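The big white table, and other January joys

Posted 2021-01-20 by Ayantu Beyene

I have been wanting to write about the table for ages, and this morning I finally have a cup of tea and half an hour, so here goes!

If you've been reading since July you'll remember the old one. It was a dark brown thing with a wobble, and every time I tried to lay anything out flat on it I lost half my bits against the wood grain. Pins, clips, tiny screws, the lot. I once spent a whole evening looking for a washer that was sitting right in front of me.

The new one is white. That's the first thing I love about it. A matte white board, nice and big, with a pale wooden border running along the edge, and the whole surface marked out in faint grey squares. You hardly notice the lines until you need them, and then they're brilliant. I can line up the edge of a sheet of paper without getting the ruler out (I still get the ruler out, but I don't have to).

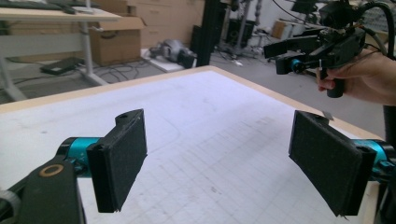
I'd been a bit nervous about white, I'll admit. My sister said it would be filthy in a week, and she had a point. It does pick up smudges and scuffs, and I draw on it by accident more than I should. Pencil mostly comes off with a damp cloth and a bit of patience. The scuffs I've decided to leave alone. It's a work table, and I like it looking as if work gets done on it!

The other thing I've changed is where everything lives. I used to keep all my small stuff in one enormous biscuit tin, which meant tipping the entire tin out whenever I wanted one clip. Now it's all in little Stakia drawers, 16 of them, with labels in my best handwriting. Clips at the top, felt scraps in the middle, odds and ends at the bottom. The odds and ends drawer is already full, of course.

I've got a new evening habit too. Before I turn the light off I clear the surface completely, wipe it down and put tomorrow's job in the middle. It takes five minutes and it's made such a difference to my mornings, I walk in and just start.

Next up is the lamp. I've got my eye on a Tomton one with a long bendy arm, but it needs to clamp on without biting into that lovely wooden edge, so if anyone has one and can tell me what the clamp is like underneath, please leave a comment. I'm also after a good soft eraser that doesn't leave crumbs everywhere.

Right, tea's gone cold. Off to cut some felt!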